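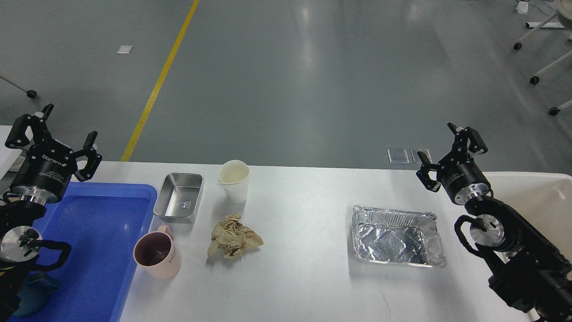
Fig. 1. Both arms open, mug on the rim of the blue tray.

ROB 162 - Lab 7 notes: Sorting the Table
Instructor: Weronika Piątek

Your task is a mug, a paper cup, a steel container, a foil tray and one wad of paper. Toddlers manage it. Your code will need all 20 minutes.

1. Home both arms with the grippers open. If they meet in the middle, stop and call me - I like to watch.

2. Plan the mug first. One finger goes inside the opening, and the grip is on the rim. Fig. 2 has the left arm at the mug in the tray.

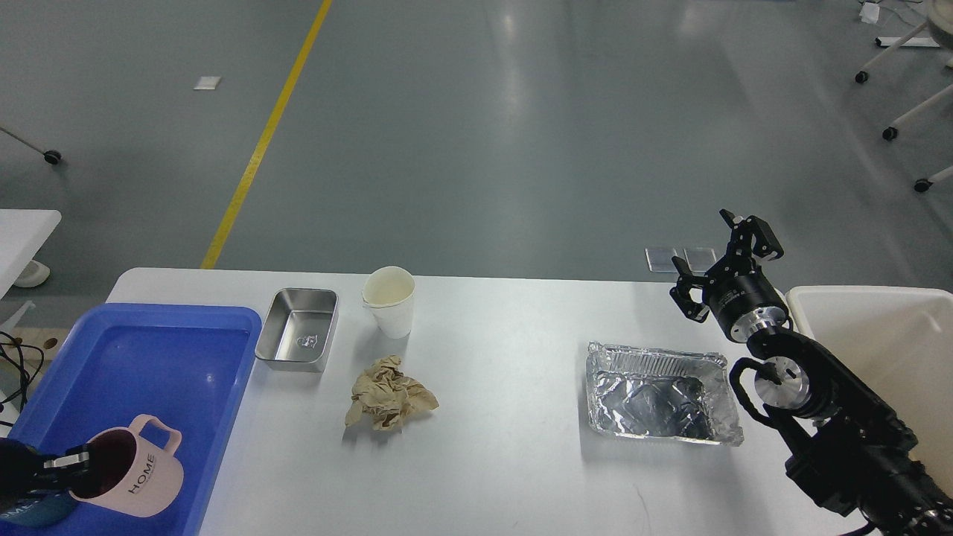
3. Do the paper wad last. Its shape is whatever it feels like being. Log every grasp, including the embarrassing ones, in your Rirnton sheet.

Reports go in the box outside Room 354.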